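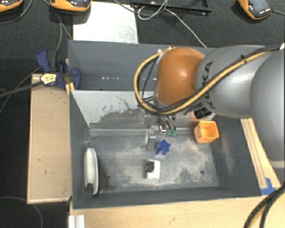 Page last changed: August 26, 2019

Arm stops over the bin with a "joint limit" fault, but only on picks along one wall

Posted by Kyu-ri Song in Workshop and Automation

Hi all! I'm having a great time with bin picking and have hit my first real wall. We have a KUKA arm reaching down into a gray bin that's clamped at one corner, with a gripper that has green fingertips. It picks small odds and ends: an orange cup, a blue star, that kind of thing. The planning runs on a package called Civix and a small script of mine.

Picks near the middle go great. Picks along the left wall, where the long white piece with the black tip is, are where it goes wrong. The arm swings over, the wrist turns, and then everything stops with a fault. Twice now it has also tugged hard on the cables before stopping, and that scared me enough to hit the red button. The cables are a yellow and black bundle that runs along the arm and makes a big loop around the orange joint.

I went through the log for December. 1,546 pick attempts, 363 stopped with this fault. I've slowed the arm to 30 percent and it still happens, only slower. Is this a software thing or a cable thing? And is it safe to keep running while I look?

Maëlle Desjardins

Great problem, I love these! My bet is both, and they're tied together.

Start with the last part: please stop running picks on that side until it's sorted. A cable that gets pulled hard can break inside while the jacket still looks perfect, and then you get faults that come and go and drive you up the wall.

Now the fun bit. Many grasps on a long thin part can be done with the wrist turned either way, half a turn apart. If your planner just picks the first answer it finds, it may choose the one that winds the wrist almost to its stop, and the next move asks for a little more. Print the wrist angles at the start and end of every pick for one afternoon. I'd expect the bad ones to bunch up at one end of the range.

Things I'd try, in this order:

With the arm in its slow manual mode, jog it to a left wall pick and watch the loop. If it goes tight or catches on the gripper before the wrist reaches its limit, the loop needs re-dressing, whatever the software does.

Set your own soft limits on the wrist, well inside the real ones. I take off 90 degrees at each end when there's an external cable bundle. It feels like a lot, but you hardly miss it.

Make the planner compare both wrist turns and keep the one closer to where the arm already is.

Send the arm through the same home pose between picks so the twist can't build up.

We had almost this same fault at Jovport and the third step cured most of it. Watching it pick cleanly all day afterward was a joy!

Hüsnü Ağca

had this, it was the cable. get a longer one

Eylül Uysal

I'd be careful with "get a longer one." More slack means a bigger loop, and a big loop hanging near the gripper can snag on the bin or a clamp. Check where the bundle is tied down first. Moving a tie a hand's width along the arm can free up plenty of turn without adding any cable at all, and it's a ten-minute job with the power locked off.

Also, Kyu-ri, look at what your script does after the fault. Mine used to clear it and retry the same grasp, so the arm pulled on the same tight cable again and again. Have it stop and wait for a person. Once you trust it, let it skip that object and go to the next one.

Comment from Kyu-ri Song

Thank you so much, all of you! Maëlle, I printed the angles and they're bunched at one end, just like you said. The retry thing was in my script too, so that's gone already. Tie-down tomorrow morning with the power off, then the soft limits. I'll post the new log when I have one!

Comment from Oğuzhan Coşkun

Following this one. Does Civix let you set soft limits per joint, or did you have to do it on the controller?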